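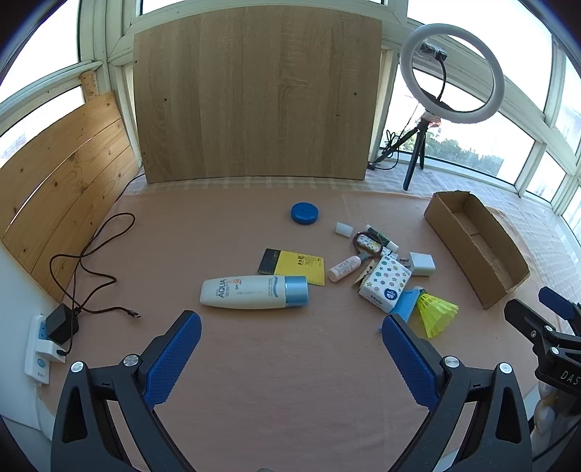
Attachment 1: window corner station, pink cloth, hand-held gripper view

Ticket: tracking drops out near the window on tidy-up recordings
Project: Liltari
Opened by: Farzana Sivakumar
Date opened: May 2, 2026
Status: open, workaround in place

Hello all,

I'm sorry this is a long one, but I'd sooner put everything in one place than have you chase me for the bits I left out. We've been recording tidy-up examples at the window corner (pick something off the cloth, put it in the cardboard box, carry on until the cloth is clear), and a fair share of the episodes are coming back from the Jatby checker marked "pose lost". The recordings play perfectly well and the fingers open and close as they should, but the path of the gripper jumps sideways partway through, sometimes by the width of the box, and then carries on as if nothing had happened. An example like that is no good for training, as I'm sure I don't need to tell anyone on this list.

The numbers so far: we need 1,000 clean episodes from this station before the Fanby run can start. In the last batch, 13 were rejected, and nine of those failed while the gripper was over the right-hand side, near the tissues and the shuttlecock. The other four were spread about and I couldn't see any pattern in them.

You'll see from the attachment that there's window on the left, along the top and on the right, and all of it is very bright. The big wood-grain board standing at the back blocks a good piece of it, and the pine panel does a bit on the left, but whenever the gripper turns towards the ring light it gets a great eyeful of sky. My guess was that the exposure drops, the cloth goes dark for a moment and the tracker has nothing left to hold on to. Plain pink cloth doesn't give it much to begin with, bless it.

What I've tried, in order:

1. Restarted the recorder and both grippers. No change.

2. Swapped the USB cable on the left-hand gripper. No change, and I've put the old one back in the drawer with a label on it so that it doesn't get blamed again.

3. Wiped the lens with the proper cloth. Slightly prettier pictures, same jumps.

4. Turned the ring light off altogether. This made it worse! I'd half expected the opposite. With the light on, the things on the cloth at least hold their edges when the sky comes into view.

5. Locked the exposure at 2,900 in the Jatby settings page. Much better. I did a short batch afterwards and only one was rejected, and that one was my own fault for knocking the sunscreen bottle on to the floor and going after it.

6. Moved the objects closer to the middle of the cloth. This helps too, but I don't really want to keep it, as the whole point of this station is that things lie where people drop them. If every example begins with a neat little heap in the centre, the model will learn neat little heaps.

Reply from Nechyporuk support, pasted in so it's all together:

"Thank you for the very full report. Your guess about exposure matches what we see in the logs. Please keep the lock on for now. If you can, raise the board at the back or add a second one on the right, and put something with a strong pattern at the edge of the cloth. Please don't put it where the gripper will need to reach. Could you also confirm that the second gripper is on the same settings? The logs suggest it is still on automatic."

My answer to that: yes, guilty, the second one was still on automatic. I'd changed the setting for the left hand and assumed it applied to the pair. It doesn't — each gripper has its own page, and the two pages look exactly alike. May I put in a small plea for the name of the gripper to be shown at the top? We lost a good part of an afternoon in October to the same mix-up and I had clean forgotten.

Still to do:

Find a second board for the right-hand window. Something matt would be best.

Re-record the 13 rejected episodes with both grippers locked.

Try one batch with the blinds idea from the last call, if anyone can remember who had the measurements.

Please leave the ticket open until I've got a full batch through. I'll add the checker output underneath when it's done.

Warm wishes,
Farzana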